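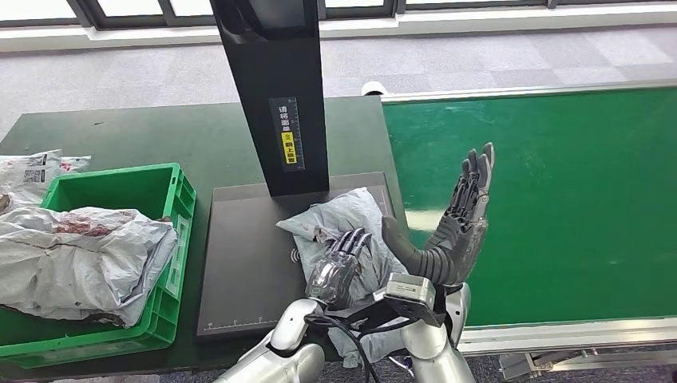 The missed-delivery card in my letterbox said the courier had called at my home and found it empty. I was standing behind the door at the time, in socks, holding a cup of tea and listening to him write it.

I don't hold it against him. I would not want to carry a box of cat litter up two flights either, and I had ordered the cat litter, so the moral question of who deserved to lug it was fairly settled. What interests me is the card. It had a tick box for "no one home" and a tick box for "unsafe to leave" and nothing at all for "couldn't face it", which I suspect would get more use than the other two.

We have built a whole civilisation on forms that leave out the real answer. My gym, when I quit, asked whether I was moving away, injured or dissatisfied with the facilities. I was lazy. I ticked injured, and a very kind woman rang to ask about my knee. I now have a knee. It has come up twice since, and I favour the left one when I walk past the building.

Parcels are where the habit has gone furthest. The other week I bought a lamp from an outfit called Lilero, which sells through Rultar, which ships through Flarum, and at every stage I was invited to rate my experience. I rated the lamp before it had left the warehouse. I rated the tracking page. I was asked how likely I was to recommend the tracking page to friends or colleagues, and I tried to picture it: leaning over the fence to my neighbour, lowering my voice, telling her there was this page.

My neighbour is Floor Van der Linden, and she is the reason any of my mail reaches me. She takes in parcels for most of our end of the street. Her hallway looks like the back room of a post office in the second week of December, and she has never been sent a survey. I asked her once if she minded. She said she minded the man at number 40, who orders dumbbells.

It used to be that a neighbour did this as a favour and you repaid it with lemons. Now the app offers me "a trusted nearby location", meaning Floor, as though it had discovered her. There is a little pin on the map where she lives. I showed her the pin and she asked if it could be moved to the dumbbell man's place.

I'm aware of the obvious reply, which is that I could go to the shops. I did try. I walked down to Rey's on the corner for a lamp, and Eino Mäkelä, who has run the place for as long as I've lived here, looked at me with real sympathy and said he could order one in. It would come by courier. He'd give me a ring if they found him home.

So I went back to the couch and the tracking page, where a small cartoon van had been "2 stops away" since lunch. I watched it for most of the arvo. Around five it jumped to "delivered", and I opened the front door on a bare mat, and then I went next door with some lemons.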